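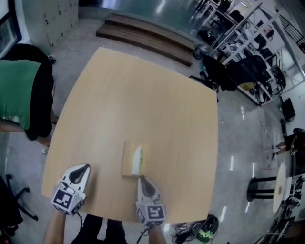

Practising on the tan block, with both grippers in hand.

So you've got your pair of Nedell hand-held grippers out of the carton and you're itching to have a go. Good! I've been using a set from Krajčí since November, and I still think the first hour matters more than anything you'll read in the booklet (all 70 pages of it, and I did try).

Start with a clear bit of table and one light thing to handle. A small box is ideal. Put it near the middle, a bit towards you, and stand close enough that your elbows stay bent. I kept stretching at first and my shoulders really let me know about it.

Now check your markers. The black-and-white squares need to be clean and flat, so give them a wipe with a dry cloth and press down any corner that's lifting. Then sort the cable. Let it hang with a bit of slack, and make sure you aren't standing on it (guess who did).

Squeeze each grip slowly, 12 times on the left and 12 on the right. That's my own habit, pinched from Iveta Machala, who taught me on the Ostinmont course, and it does wake your fingers up. After that, go for the edge of something thin, like a flap or a bit of folded paper. Come in low, touch it, stop, then close. Most people snatch! 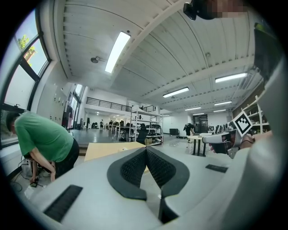 Soft fingers on the Nedell: dark mesh inside, thick black rims.

The fingers are my favourite part of the whole kit. They're soft, so they give a little when you press, and you can be far gentler than you'd expect. Don't clean them with anything strong. Warm water, dab, leave them to dry overnight.

Once you're happy, record yourself for 40 seconds at a time and watch it back before doing more. Short goes are much easier to fix than one long one.

Is it worth the 335 euros? For me, yes, though the carry case is flimsy and I'd love a longer cable. Spare fingers come from the Skikodgate shop, and Milagros Tolentino there answers emails very quickly. Order two pairs while you're at it, the postage is the same.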